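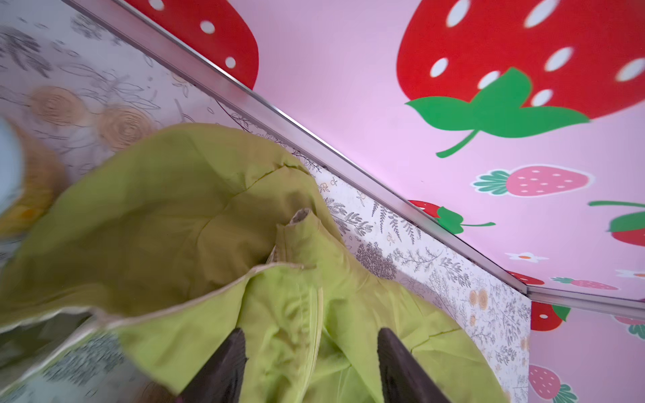 Yellow-green jacket with stand-up collar and beige trim. Indale Clothing Library.

Indale Clothing Library
The Library's outerwear collection reopens for loans on Sunday. This thread sets out how lightweight jackets should be borrowed, cared for and returned. Members who have borrowed from us before are asked to read it as well, as several of the rules have changed.

Indale Clothing Library
Loans of jackets and raincoats now run for 20 days. Renewals may be made once, at the desk or by phone, provided no other member has reserved the item.

Indale Clothing Library
Before a jacket leaves the building, please check the pockets, the collar and the full length of any zipper together with the person at the desk. Existing marks will be written on the loan card. Members are not charged for anything already on the card.

Indale Clothing Library
Washing. Smooth, shiny shell fabrics should be washed cold, on a gentle cycle, with the zipper closed and the garment turned inside out. Use half the detergent you would use for cotton. Fabric softener must not be used on any item in the outerwear collection.

Indale Clothing Library
Light trims need separate attention. Beige and cream bindings pick up dye from darker clothes very easily, and last season we withdrew a number of otherwise sound jackets for this alone. Please wash them with pale colors or by themselves.

Indale Clothing Library
For a mark on the trim only, dab with a damp white cloth and a little dish soap, working from the edge inward. Do not rub. If the mark stays, leave it and tell us on return — our repair room has better products than most homes.

Indale Clothing Library
Drying. Hang from the shoulders on a wide hanger, away from radiators. Tumble dryers are not permitted for nylon-type fabrics. Creases generally drop out within a day. Where they do not, a cool iron may be used through a cotton cloth.

Indale Clothing Library
Collars. A stand-up collar should be left standing when the jacket is hung. Folding it down under the weight of other coats leaves a line that is difficult to remove, and the inner edge is where makeup and sunscreen collect. Wipe the inside of the collar before each return.

Indale Clothing Library
Storage at home. One jacket to a hanger, please. Where closet space is short, a loose roll in a cotton bag is acceptable for a few days. Vacuum bags are not.

Indale Clothing Library
Repairs. Bukola Onyeka leads the repair room and has asked that members do not attempt zipper repairs themselves. Pliers have cost us 92 dollars in replacement zippers since spring. Loose threads on a seam should be left alone and reported.

Indale Clothing Library
Reproofing is carried out here, between loans. Members should not apply sprays at home. We use Kistska on shell fabrics and a wax on cotton, and the two do not mix well.

Indale Clothing Library
Returns are accepted at the Entwistle Street door until 6 p.m. Items should be clean, fully dry and on the hanger supplied. Damp jackets will be accepted but must be handed to a member of staff and may not be placed on the rail.

Indale Clothing Library
The full catalog now holds almost 900 garments, of which 80 are outerwear. Bright colors are reserved quickly — members who need a jacket for a particular date are advised to call ahead.

Indale Clothing Library
A correction to the post on washing: the gentle cycle applies to unlined jackets and to lined jackets alike. Quilted items should come back to us unwashed. Thank you to Nkrumah Bawa for the query.

Indale Clothing Library
In reply to several messages: yes, jackets may be lent on to another person in the same household. The member named on the card remains responsible for the return.

Indale Clothing Library
Donations of outerwear are paused until the end of July while the new rails are fitted. Questions about existing donations may be addressed to Declan Mottram at the front desk.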